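Himalaya indien : la haute route de Pallo rouvre aux groupes encadrés

La haute route de Pallo, fermée aux randonneurs depuis deux saisons à la suite de l'affaissement d'un tronçon sous le col de Hukodum, rouvre en septembre. L'accès est limité aux groupes encadrés, sur permis nominatif, avec un quota de 16 personnes par départ, guides et porteurs compris.

L'itinéraire relie le hameau de Pallo au vallon de Husness en 6 étapes. Le tracé initial passait en rive gauche du torrent, dans une moraine devenue instable. La variante retenue remonte en rive droite, franchit un éperon rocheux équipé de 290 mètres de corde fixe, puis rejoint l'ancien sentier en amont du camp de base. Le dénivelé de la troisième étape augmente de 700 mètres par rapport au parcours d'origine, ce qui en fait la plus longue du circuit.

« La pente est régulière, mais l'étape ne comporte plus de point d'eau avant le camp », précise Anju Semwal, responsable des itinéraires chez Chauhan, l'agence chargée du balisage. Les groupes devront quitter Pallo avant 5 heures du matin s'ils veulent passer l'éperon avant les chutes de pierres de la mi-journée. Un départ plus tardif entraîne le report au lendemain.

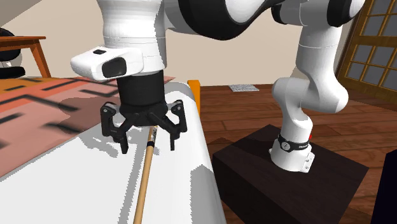
Vue de synthèse : bras articulé au-dessus d'une queue en bois.

Les conditions d'acclimatation sont également revues. Deux nuits consécutives sont désormais obligatoires au camp intermédiaire, contre une seule auparavant. Le chef de groupe relève matin et soir la saturation en oxygène de chaque participant et consigne les valeurs dans un carnet présenté au poste de contrôle de Hukodum. En cas de symptômes persistants de mal aigu des montagnes, la descente vers Pallo est imposée à l'ensemble de la cordée concernée – l'agence n'autorise pas le fractionnement d'un groupe au-dessus du camp intermédiaire.

Le matériel minimal comprend un baudrier, un casque, une longe double et des crampons adaptés aux chaussures. Les bâtons sont admis sur tout le parcours, à l'exception de l'éperon, où ils doivent être fixés au sac. Les réchauds à bois restent interdits. Les déchets sont pesés au départ et à l'arrivée, et l'écart figure sur le permis.

Pour Pankaj Chaturvedi, guide de haute montagne qui a participé à la reconnaissance de la variante, le point délicat reste le versant nord du col. « Le névé descend plus bas que sur les relevés précédents. Nous avons placé deux relais supplémentaires et déplacé la trace vers l'ouest », indique-t-il. Une vérification des ancrages est prévue toutes les deux semaines jusqu'à la fermeture saisonnière, dont la date dépendra de l'enneigement.

Les demandes de permis sont déposées par l'intermédiaire d'une agence agréée, avec certificat médical et attestation d'assurance couvrant l'évacuation par hélicoptère. Les départs individuels ne sont pas acceptés. Le sentier bas entre Pallo et les alpages, sans passage de col, demeure ouvert sans quota. La liaison entre Husness et la piste carrossable reste à la charge des groupes.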